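Plasska round dining table, reviewed after seven months

Bought in May, used every day since. This is a long review because the ones I found before ordering were all written the week the table arrived, and that tells you very little about a table.

What it is

A round table on a single central column, in a light oak finish. The top is 130 cm across. Plasska say it seats six. It will, if two of them are children or everyone likes each other. Four adults have plenty of room and five is fine. It replaced an old rectangular one of ours that was 175 cm long, and I was worried about losing the space. In daily use we haven't missed it. At Christmas we might.

Delivery and assembly

Ordered through Jullulano, who gave a delivery slot and kept to it. Two boxes, the top in one and the column and feet in the other. The top is heavy and you need a second person to turn it over. My neighbour Darius Vasiliu came up for that part.

The instructions are all drawings and the fourth one is wrong. It shows the feet going on before the steel plate, and if you do it that way you can't reach two of the bolts. I took it apart and started again. Allow an hour, or 30 minutes if you skip my mistake. The Allen key supplied is soft and had rounded off by the end, so use your own if you have one.

The wobble

For the first month there was none. Then a slight rock started, worst when someone leaned on the side nearest the window. I wrote to Plasska and got a reply from Judite Teixeira, who told me to tighten the plate bolts again once the wood had settled. I did, and it went. It came back in the autumn, I tightened them again, and it has been steady since. This ought to be printed in the leaflet.

Our floor is old boards and not level. The feet have small screw adjusters underneath, and they do work, though you have to lie on the floor to turn them.

The surface

It comes oiled, not lacquered. A wet glass left overnight will leave a ring. I have had three rings and got two of them out with a fine pad and a bit of oil. The third is faint and I have stopped looking for it. Red wine wiped up straight away left nothing. Turmeric did leave something.
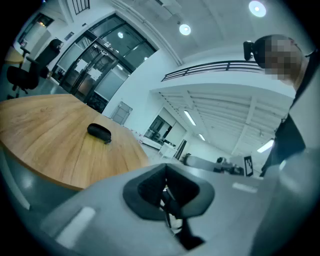 I re-oil it every couple of months with the Ziduser clear oil, thin coat, wiped off after a quarter of an hour. The tin is small but goes a long way. Don't bother with the Plasska own oil, it costs more and smells stronger for days.

Scratches are better than I expected. Keys, laptops and plates get dragged over it and there are only light marks, visible when the sun is low.

Compared with the Văduva

My sister-in-law Ruxandra Manole has the Văduva round table, the same sort of size but on four legs. Hers has never rocked at all. Against that, someone always ends up with a table leg between their knees, and hers was dearer. She paid a little over 2,000 lei more than we did - for that money I can tighten some bolts.

Would I buy it again

Yes, for a small room and a household of four. If you have six to dinner most weeks, get something bigger. Four stars, with one off for the instructions and the Allen key.

Updated December 9, 2021: the price has gone up since I bought mine, so check before you order.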